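How to Bring a Robot Arm Into a Staff Breakfast Kitchen

Posted by Anastasia Karagiannis, 28 Jul 2023

These steps come from the breakfast kitchen at Rasteditz, where an arm now shares the counter with the morning crew. They cover the people side of the job. Mounting and wiring are in the installer's manual.

Step 1. Write down who does what now. Obed Asamoah kept a notebook for the whole of February before anything was ordered. He logged 1,242 small tasks, and roughly 600 of them were toast: loading, waiting, unloading, carrying.

Step 2. Pick one task to hand over. We chose the toaster. Leave the toaster oven, the stove and anything with a knife to staff for the first season.

Step 3. Fix the counter layout. The arm expects things where they were when it was taught. Agree on a spot for each appliance and board, and put the layout sheet where the early shift will read it. If a cook needs to move something, the arm gets paused first.

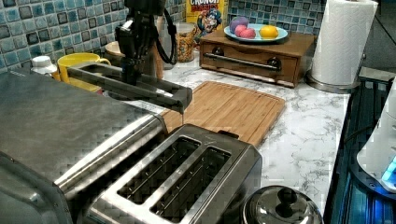 Who is in charge when the arm and a cook both need the toaster?
The cook is. Anyone on shift can press pause, finish what they are doing, and restart the arm when the counter is clear. They do not need to call a supervisor.

Step 4. Train everyone on the shift. Plan on 30 minutes per person for pause, restart and the daily check. Dorota Olszewski ran ours in pairs, and we would do it that way again. People asked more questions with only one other person listening.

Step 5. Rewrite the job sheets. This is the step we did late. For two weeks the toast station was still on the rota, so one person stood beside the arm with nothing assigned. That time now goes to the serving line and to restocking, and the sheets say so.

Step 6. Keep a manual day. Once a month we run breakfast with the arm switched off so new hires learn the station by hand.

Step 7. Log the stops. Write the time, what was on the counter and who restarted it. Iraklis Nikolaidis reads the log each month and changes the layout sheet if the same stop keeps coming up. Old layout sheets go in the recycling the same day.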